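Raltidgate Workshop Notebook, Objects and Surfaces
Feb 22, 2024
Entry by Silvia Štefanec

The white table was allocated to the mixed set for this session. Placement follows the Varnimby layout sheet, with the puzzle cube left scrambled as received. Surface to be wiped before each change of layout.
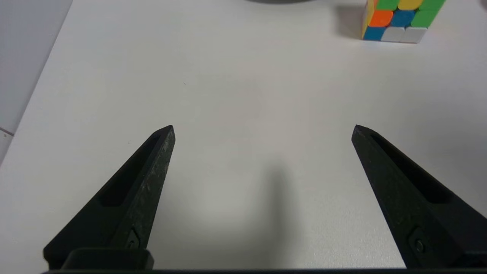

1. Items on the table

Cube, clay or dough lump, snack bar and peach are entered under set 16. The lump is to be weighed at the start and close of each session, as it loses moisture in the open room. 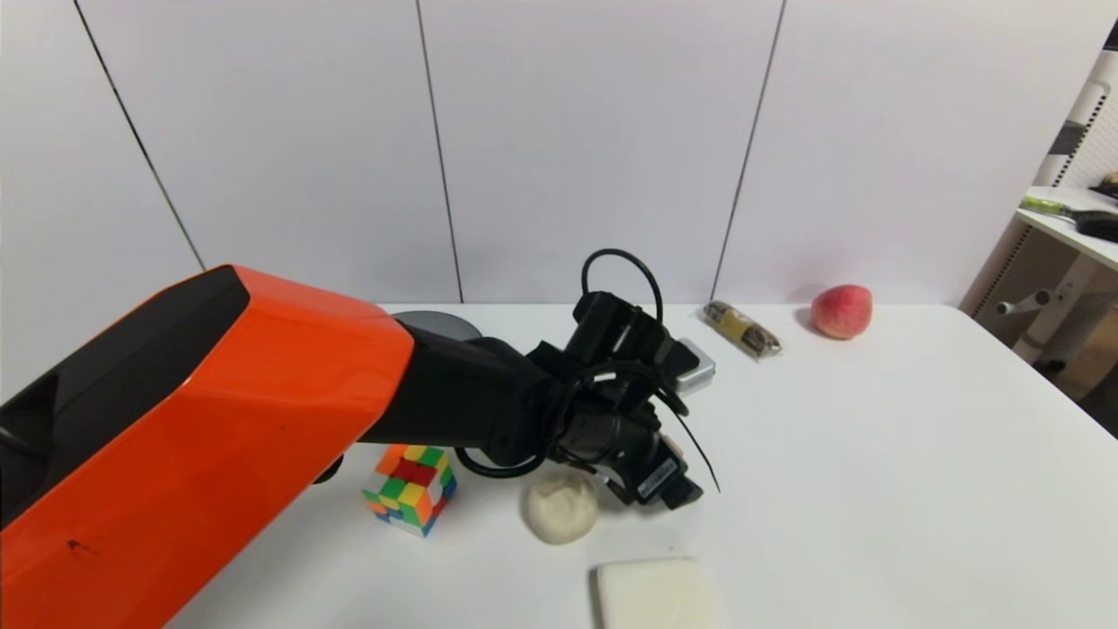
Perishable items require a separate line in the register. Fruit is to be replaced after 3 days and wrapped food kept until the date on the packet. The peach is at the back near the wall, and that position should be retained for the present — it is the coolest part of the table. Kováčik has asked that the lump be stored in a lidded tub overnight.

2. Surface

The finish is matt and marks easily. Cleaning cloths are held in drawer 28. Wida cleaner is not to be used until the trial patch has been inspected.

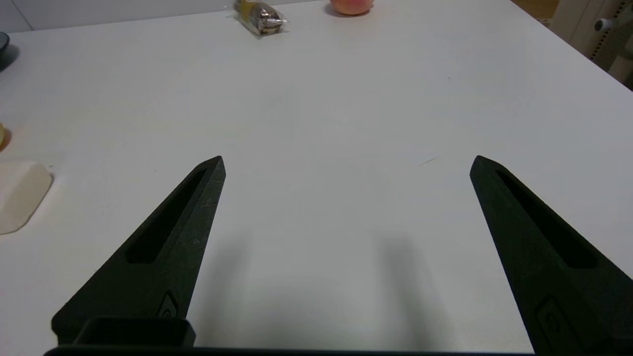
Page 410

Shadows on the white surface remain soft under the present lighting, and no change to the lamps is proposed. The blinds should stay as they are until June.

3. Spacing

The cube and the lump are close together. A wider gap would make it easier to clean between them. 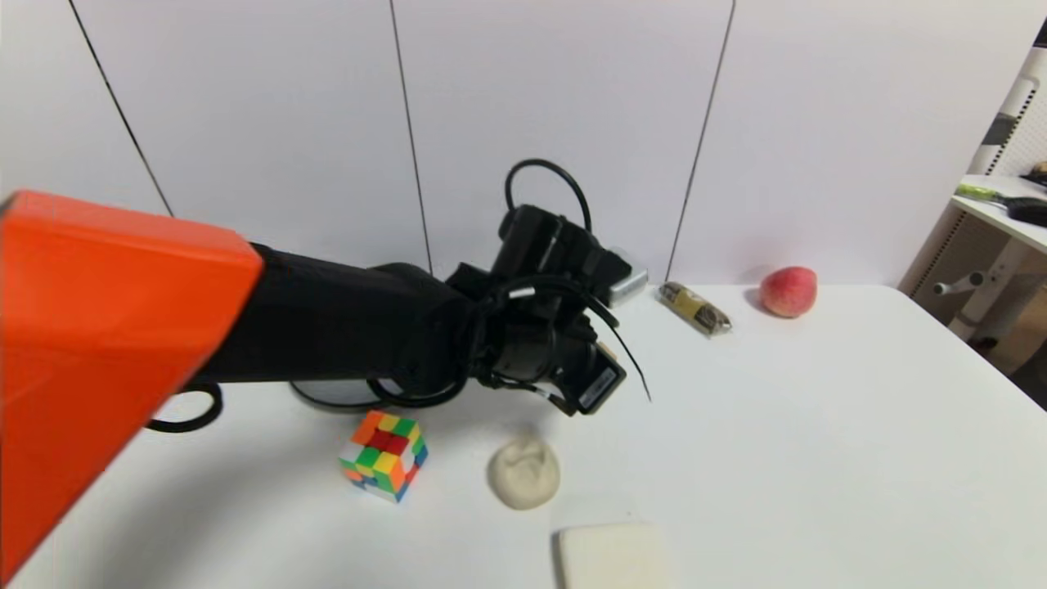

Kováčik would prefer the spacing left alone until the weights have been compared, and asks whether the lump could be put on a small dish. Dish requested from stores. Spacing unchanged for now.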